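Everyone in small-arm robotics has a good practice guide now. I've read three of them since January and I'd like to complain about the latest, the Stostia one, because we've been asked to sign up to it.

It's 28 pages. 14 of those are definitions. There is a definition of "table".

I'm not against rules. I've written plenty for our own bench and people follow most of them. What I don't trust is a document that gives the same weight to how an arm is bolted down and what colour your cubes ought to be.

Take the checklist at the back. 126 items, each one a yes or no. Is the work area marked? Are cables managed? Is the object set recorded? You could tick the lot in ten minutes without looking up from your tea, and I suspect that's how it gets done at most places.

"Is the work area marked" is my favourite. Marked for what? Where the cups go, where the arm can reach, where a person shouldn't put a hand? Those are three different jobs and the guide is happy with a bit of tape for any of them.

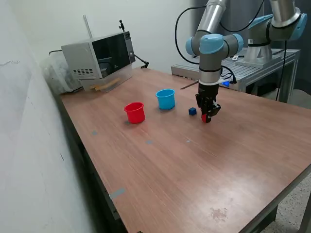
And "are cables managed" has no yes or no answer. A cable to an arm that moves has to have slack in it. Too much and it catches on things, too little and it pulls at the connector. What I want written down is how much slack at full reach, and who checked. The guide says "tidy".

Someone will tell me it's a starting point. Fine. Bashir was a starting point as well, and it's still on people's walls with the same mistakes in it.

Now the bit I do like, so you can't say I'm only moaning. Section 2 is about mounting and whoever wrote it has clearly had to move an arm at some point. Bolt to a plate, bolt the plate to the frame, write down which holes you used, check the lot again after any knock.

It even says a clamp is not a mounting. Clamps are for holding something still while you do the proper job. Good. Put that on page one and bin the definition of "table".

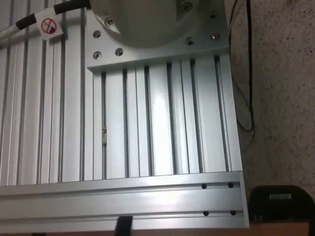
The arm's base on its plate, bolted across the slotted frame. Black clamp on the beam at the bottom.

My one gripe with section 2 is that it asks for "all fixings secure" as a single tick. Secure according to what? Give me a torque figure and a paint line across each bolt head, or leave me to write my own. A tick tells the next person that somebody had a pen.

Same goes for empty holes. If a plate has a hole with nothing in it, is it spare or is it missing a bolt? The guide should make you say which. It doesn't mention them.

Then we get to "object handling", which I'm fairly sure was written by a different person, possibly in a hurry. All containers must be "fixed or free, as declared". Declared to whom? There's no form for it. Cukier at least had a form, even if it was a terrible form.

It does matter, mind. A cup that's taped down and a cup that can slide are different tasks. If you publish a success rate and don't say which one you ran, I'm going to assume the easier one.
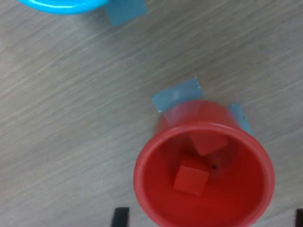
Taped down, and declared. Two red cubes in a red cup.

Colour gets half a page. The advice is to "choose objects with adequate contrast". Adequate for a person or for a camera? And what if low contrast is the thing you're testing? Red in red is a perfectly good test as long as you say so in the write-up.

So will we sign? We've until 23rd March to say. My vote is to adopt section 2, ignore the checklist and write our own page on tape. I expect to lose – there's a badge for the website, and people do love a badge.

If anyone has used the Flisto one for longer than a month, tell me whether the re-check after a knock ever gets done. That's the only number I'd pay to see.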